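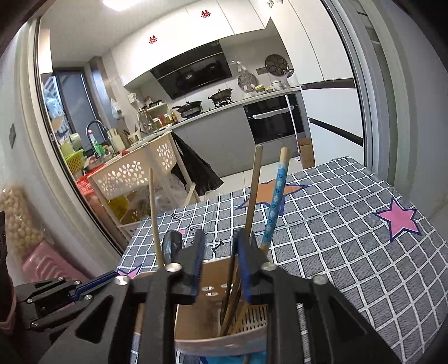
Photo: Edgars Paulauskas / Jekia

How to run a hand-held gripper demonstration at a kitchen table

15 shares | 2 comments

Jekia holds its open day in April, and one of the stations is always the kitchen table. Visitors pick up a hand-held gripper, do a small household job with it, and see how that job becomes a recording a robot arm can learn from. These notes are for anyone setting up the same station, at our place or at their own.

What you need

- One hand-held gripper, plus a second if visitors will be working two-handed
- A table with clear space to stand on at least two sides
- A utensil holder, the plastic sort with drainage holes
- A few chopsticks, not all the same thickness
- A laptop with the Urkix recorder installed
- A spare memory card and a charger

Chopsticks make a good first object. Everyone knows how they should be held, and they are thin enough that a careless grip shows straight away. Mix plain ones with painted ones.

Setting up

1. Put the table where visitors can reach it without queuing through the doorway. A patterned cloth is fine and helps the tracking. We used to run this on a bare white table and lost position several times in a morning.

2. Check the finger pads. Wipe them with a dry cloth and squeeze the trigger a few times. If one finger lags behind the other, tighten the pivot screws before you go any further.

3. Start the recorder and choose the 720 setting. The higher one looks nicer but fills the card before lunch.

4. Walk slowly round the table once with the gripper held level. The software uses this pass to build its map of the room. Leave the kitchen as it is, pots and all. Please don't move anything large after this step, or you will have to walk it again.

Showing the task

Do the job once yourself without talking, then again with an explanation. Lūse, who ran the station last year, did it the other way round and found that people watched her face and missed the gripper.

Begin with the holder. Bring the open fingers down over the rim, close gently, and stop as soon as both pads touch. The thing to teach here is light pressure. Plastic bends, and a visitor who squeezes hard will tip the holder when they let go.

Then move on to a single chopstick. Come at it with the fingers level, close, pause for a breath and lift straight up.

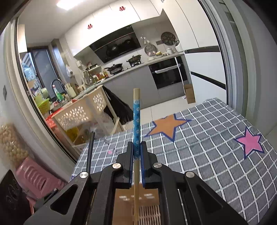
One chopstick held upright between the two pads.

Keep the stick upright while it is off the table. If it starts to lean, put it back and take a fresh grip lower down - trying to correct it in the air hardly ever works, and the recording is spoiled anyway.

Letting visitors try

Give each person 2 attempts and then swap. Stand beside them, not opposite, and keep your own hands away from the gripper while it is recording. Children can manage the trigger well enough but may need an adult to take some of the weight.

Press stop after every attempt and type a short label. "Stick, lift" is plenty. Unlabelled recordings get deleted, as Inness has to sort through them all by hand and the last open day left us with 2000 clips.

If something goes wrong

Tracking lost: hold the gripper still and point it at the tablecloth until the light goes steady.

Stick slips: clean the pads again, then try a thicker stick.

Recorder freezes: close the lid, wait 15 seconds and open it. The last clip is usually saved.

At the end of the session, copy the card to the laptop before switching anything off. Put the gripper on charge with its fingers open.

Last updated 29 Aug 2026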